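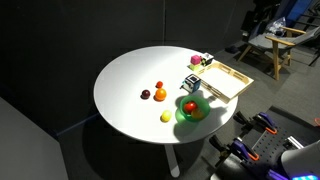
A Monday at the Hidden Knowledge Fair

I paid the industry rate, because the woman at the door asked whether I was in the industry and I said I supposed so. It got me a lanyard and a tote bag. The tote bag held a smaller tote bag and a flyer for Plillow, a pillow that removes other people's opinions from your head while you sleep.

The fair runs every July in a convention center by the airport, and by ten in the morning the parking lot was full. Inside, the first hall was supplements and the second was history. I had expected more of a gap between them, but several booths sold both. At Toprak you can buy a jar of clay to eat and a map of the lost continent it was dug from. The map costs more. I asked how they had gotten to a lost continent with a shovel, and the man said that was the sort of question they hoped people would ask, and then he helped another customer.

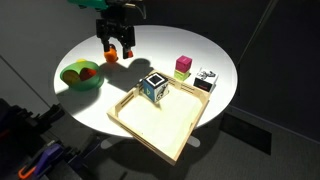 The main stage

Emmett Castellanos drew the biggest crowd of the day. His talk was called "They Moved the Calendar," and his position is that 619 years of European history were added by monks who were paid by the page. He was good. He has a warm voice and he pauses in the right places, and when he said "Look it up," a whole row in front of me wrote down "look it up." I didn't see any of them do it, and I include myself.

Someone at the microphone asked about tree rings. Castellanos said he loved trees. This got applause.

His book was on sale afterward for cash only. The banner said he had been banned in seven countries, and the back cover listed six, one of which was Texas.

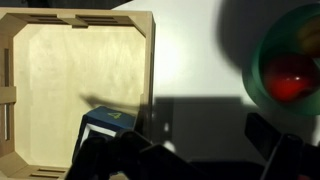 Lunch, and the one skeptic

I ate a nine-dollar pretzel next to Thảo Trịnh, who teaches high school chemistry and comes every year with a notebook. She'd spent the morning at Doltora, where a copper bracelet was being rated at 3000 units. She asked units of what. They told her last year's model was only 2000.

Her view is that most visitors don't believe any particular thing at the fair. They like hearing a confident person talk for an hour, and they can't get that from their doctor, who has them out the door before the paper on the table stops crinkling. I thought this was generous. She also thought the pretzel was bad, and we agreed on that.

The afternoon was slower. Musska was giving free readings of the shadow your hand throws, and mine apparently has leadership potential. I bought nothing all day except the pretzel and one jar of clay, large, which was marked down.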